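We use cookies to measure how this site is used. Accept all | Manage preferences

4. Do reusable bags replace anything?

The case for handing out fabric bags rests on a substitution that is seldom measured. A shopper who owns a cloth bag is assumed to take one fewer plastic bag on each trip, and the savings are then multiplied by the number of cloth bags distributed. We think this is a weak way to count. A bag in a closet replaces nothing, and a bag that goes along to the store may still come home with two plastic ones inside it.

The Petwood giveaway shows the problem well. The town's final report credits the program with a large drop in plastic bag use, but the drop was worked out from the number of cloth bags given away and an assumed rate of use. No store records were checked. The report does include a household survey, and its authors treat the answers as support for the assumed rate. We are less sure. The survey asked people whether they used the bag "regularly," without saying what that meant, and it was mailed with a thank-you letter from the program. It is hard to imagine a better way to collect polite answers.

Our own data come from 693 receipts gathered outside two grocery stores in Starova, one in the center and one near the bus depot. Shoppers were asked for the receipt after they had paid, and the interviewer wrote down which bags they were carrying. In Starova a plastic bag is charged as a separate line, so the receipt gives a count that does not depend on memory. Produce bags are free and do not appear, a gap we return to in Section 6.

Two things stand out. First, shoppers carrying a cloth bag did buy fewer plastic bags, but the difference was much smaller than the Petwood rate would predict. Second, nearly all of the difference came from small purchases. Once a basket passed 20 items, people with a cloth bag bought plastic at almost the same rate as everyone else. Dudek (this volume) reads the first result as good news. Bogdan Dudek's argument is that any reduction is worth having when the bags cost so little to hand out, and he may be right as far as the budget goes. It does not follow that the reduction was caused by the bags. People who carry one may simply be people who dislike buying plastic, and they may have been carrying something else before the program began.

Capacity is part of the explanation, and it gets little attention in the literature. Earlier studies treat the cloth bag as a fixed unit equal to one or even two plastic bags. Soft fabric bags have no set shape when they are put down (Figure 3), and how much goes into one depends on who is packing, what is being packed, and how far it has to be carried. Pietrzak's packing trial, still the only one we could find, used boxed goods of equal size and a packer with no line behind him. We would not lean on it.

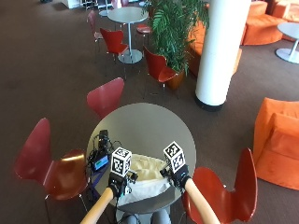

Figure 3. A cream-colored fabric bag on a round gray table.

4.1 The trouble with self-reported use

Most of what is claimed about the working life of a cloth bag comes from asking owners. The Lalero panel is the usual source. Its members were asked in April how many times they had used their bag over the past year, and the most common answer was 40. The next most common was 20. Answers like these are guesses at a habit, and averaging them to one decimal place, as several later papers have done, makes them look like something else.

We put the same question to the Starova shoppers who had a cloth bag with them. Their answers bunched on the same round numbers. Since these were people stopped on a day when they had remembered the bag, their figures ought to run higher than those of owners in general. They did not, which suggests to us that the question measures a shared idea of what a sensible person would say.

A diary would be better, though diaries have problems of their own, and a person who writes down each use of a bag will probably use it more. Until someone is willing to pay for repeated receipt checks on the same households, we would treat any published figure for uses per bag as unproven, including the ones we relied on in our earlier work.

Share this article (2) | Comments (0)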